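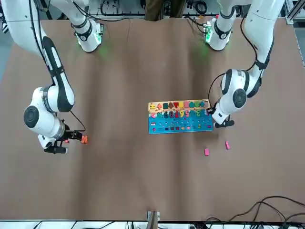
Figure 1. The orange-red piece and the brown cover on our work table.

Numbers You Can Pick Up: A Study of One Counting Board
Project report by Corrado Cattaneo, Rebecca Rinaldi and Saulius Sepp

Why we picked it

Our course asked for a close study of one everyday learning object, and we got lucky with ours. We wanted something simple enough to understand completely and still good enough to argue over for weeks, and a wooden counting board turned out to be exactly that! Rebecca remembered having one at her grandmother's house in Irnton and losing the pieces under the couch. Corrado had never used one. Saulius thought it would be too easy to write about, and he has since written the longest section.

We started in March with one question: what does the board ask you to do, and how does it tell you that you've done it right?

The parts

It's a small light wooden tray in two sections. There are bright pieces to fit together, numbered rods, and a blue pegboard with a grid of small holes. The colors are wonderful, especially the orange and yellow together, and they stand out well on a plain background. We tried a patterned tablecloth at our first session and kept losing track of the small parts, so we switched to the brown cover and stayed with it.

What surprised us most was how different the two sides feel. A number piece is about shape. You look at an outline, turn the piece and try it. The pegboard is about place, and every hole looks just like its neighbor, so you have to keep your own count. We think that makes the blue side harder, and it's also the side we kept going back to.
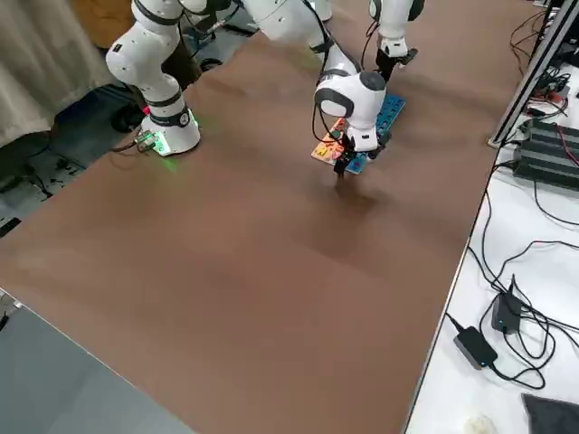 Teresa Zawadzka read our first draft and disagreed with that last point. She wrote that the pegboard is the easier side for a beginner, "because you can put a peg anywhere and it still counts as a peg, but a 7 only goes where a 7 goes." She also asked us to say what we meant by hard: slow, or full of mistakes?

It was a great comment and it changed how we kept our log. From then on we wrote down time and errors separately.

What we did

We logged 116 placements over 4 sessions. Each one began with the part on the table beside the board and ended when it was in its spot or when we gave up on it. For errors we used three labels: wrong spot, wrong way around, and dropped. (Dropped was Saulius's idea, and we're glad he insisted, since the small parts roll more than you'd expect.)

Number pieces took longer. Most of that time went into turning them, and the 9 was the worst because it looks so convincing upside down. Pegs went in fast, but they had more wrong-spot errors, usually one hole over. So Teresa was right about speed and we were right about mistakes, and both sides were pretty happy with that.

The rods came last. Being numbered, they let you check yourself by reading, and you can compare them with the next one along before you commit. Rebecca loved this part. She says it's the first time she has seen subtraction lying on a table.

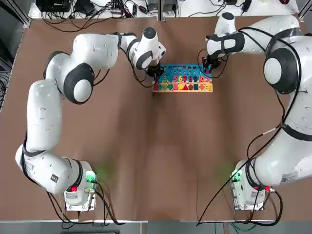 What we would change

Our log sheet needs a column for which direction a part was approached from. We noticed too late that the parts at the far end of the board were causing more trouble than the near ones, and we can't show it from our notes.

We'd also like to compare this board with one that has a single section. Cosimo Caruso has offered to lend us his, and we can run the same log on it with no changes except the new column.

The other thing is storage. We put the small parts away in a bag between sessions, and sorting them again ate up the first few minutes every time. A divided box would fix that, and Corrado has already started cutting the cardboard for one.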